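Ritach Fitted Sheet Review: Five Months In
By the Casthorpe Home Desk
June

I've put off writing about bedding for ages, mostly because I figured a sheet is a sheet. You wash it, you fight it back onto the mattress, you forget it exists. Then my old cotton set finally wore through at the foot end and I ordered the Ritach fleece-feel fitted sheet from Flallisell on a whim, and now I bring it up at dinner. I love this thing!

First, the fit, which was my main worry. My mattress is one of those thick ones with a topper, and every "deep pocket" sheet I've tried has pinged off a corner by 3 in the morning. The Ritach has elastic the whole way around the hem (not just at the corners) and it's properly strong elastic. It took me a few tries to get the last corner down, and I did say a word or two, but once it was on, it stayed on. I'm a restless sleeper and I've only had one corner come loose in five months. 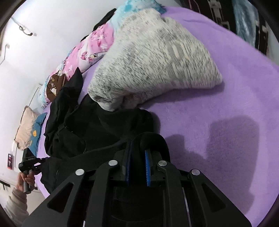
Washing has been easy. I do mine on warm with a light spin and hang it over the shower rail overnight, and it's ready by breakfast. It did shed some fuzz in the first two washes, enough that I had to clean the lint trap twice, so keep it away from dark T-shirts until that settles down. No pilling yet except a small patch where my heels go. The color hasn't faded that I can tell, and I'm not gentle with the detergent.

Is it too warm? A little, on a muggy night. I sleep cold, so from fall through spring it was heaven – no more of that icy shock when you first get in. For July and August I'll probably go back to plain cotton and put this one away. If you run hot all year, I'd skip it, or at least borrow one for a night first.

I had a Phillips flannel sheet before the cotton one and liked that too, but it was stiffer and it slid around. The Ritach grips the mattress much better. It does grab hold of pajamas a bit when you roll over, which took me a week to get used to.

My only real complaint is the label, sewn right where your hand lands when you tuck in the corner. It's scratchy! I snipped mine off. I'd also like to see matching pillowcases sold separately, as Flallisell only had them in the full set when I ordered.

I'm getting a second one for the guest room before the weather turns.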